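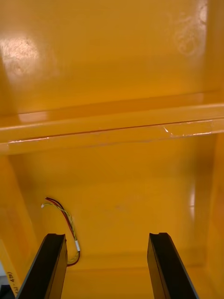 The gripper everybody wants to talk about is the expensive one. Force feedback, soft pads, a controller with its own fan. We have had a Plernano on the bench at Malport since July and yes, lovely piece of kit. I still think most shops buying grippers for wire work are comparing the wrong numbers.

Look at any spec sheet. Grip force, stroke, repeatability. Stroke on the Skurnine is 30 mm wider than anything a wire needs. Fine. Now ask it to get a short harness out of the corner of a deep plastic bin. The question there is how fat the fingers are and what happens when one of them touches the wall. Not on the sheet. Never is.

Wires are horrible parts, by the way. A bracket lies the same way every time you drop it, more or less. A wire does whatever it likes. It curls up the side. It lies half under its own loop. A grasp planner that thinks in boxes and cylinders will give you a confident answer and close on air.

So my first opinion: plain long black fingers, narrow, a notch at the tip, beat the clever ones for bins. We ran 426 picks with the plain set and then the same with the Plernano. The plain set missed more on the flat circuit boards, I'll give them that. On harness in corners it wasn't close. The Plernano kept leaning on the walls and stopping itself, very polite, very slow.

Second opinion, cameras. Put one on the wrist and quit arguing. People love the fixed view becuase it looks good on a monitor and you can see the whole table. You need it too, for planning. But the arm gets in its own way. Reach for one bin and you have covered another. 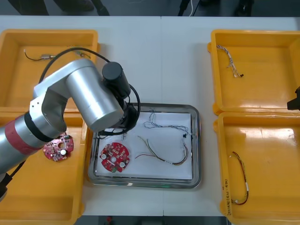

*Bench layout: bins either side, paper-lined tray in the middle.*

The wrist view has its own trouble, mostly glare. Shiny yellow plastic under overhead lights gives you white blotches right where you want depth. Everyone's depth camera hates it. Matte bins would fix half of this and cost less than one software license, and I have said so in two meetings.

Third, controllers. Short section as I am running out of lunch. We tried Amin at 500 Hz and the stock controller at its default and for picking wire out of a bin I could not tell them apart. Insertion, different story, connectors want the fast loop. But don't buy it for picking. The bill for the upgrade was 1155 dollars per arm, times two arms, and that money would of bought a lot of finger sets. Fingers wear, bend, get dropped. Keep spares.

What I'd like to see is a vendor demo with a real bin. Scuffed, shiny, a harness jammed in the corner, wires in four colors going every direction. Bring that to the trade show instead of the egg. I have seen enough robots pick up an egg.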